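Records I Played This Week

Aug 26, 2023

I have been on a drone and ambient kick since the heat started. Most of it has been the Szabo reissue, which is 2 LPs in a plain gray sleeve. My copy is number 294 out of 692. The first side is one long organ piece that changes chords maybe four times. I like it best at low volume with the windows open.

The second LP is weaker. There are drums on it, and they sound like they were added later by someone who didn't like the organ.

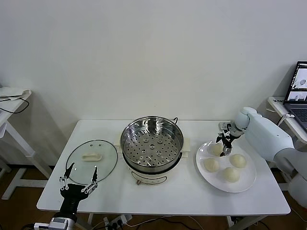 Wimon, "Flernevton"

I bought this at the merch table two years ago and only now got past the first track. It is a 26 minute record for bass clarinet and tape hiss. The playing is very close to the microphone, so you hear keys and breath the whole way through. Track three is the one to try first. The melody comes from an older Wimon single, slowed down and dropped to a lower register.

The pressing is a little noisy on side B. I cleaned it twice and the crackle stayed, so I've been using the download for that half.
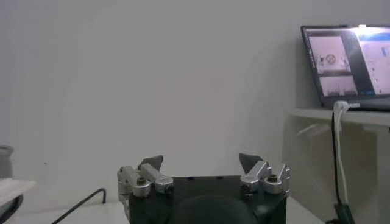 I also went back to the live tape from last October, which has a longer version of track three with a second clarinet. I prefer it. The studio take fades out just when the low notes start to pile up, and on the tape they keep going until the room gets loud.

Next on the pile is the Cliltau cassette. It came in the mail on Thursday and I still need to fix the belt on my deck before I can play it.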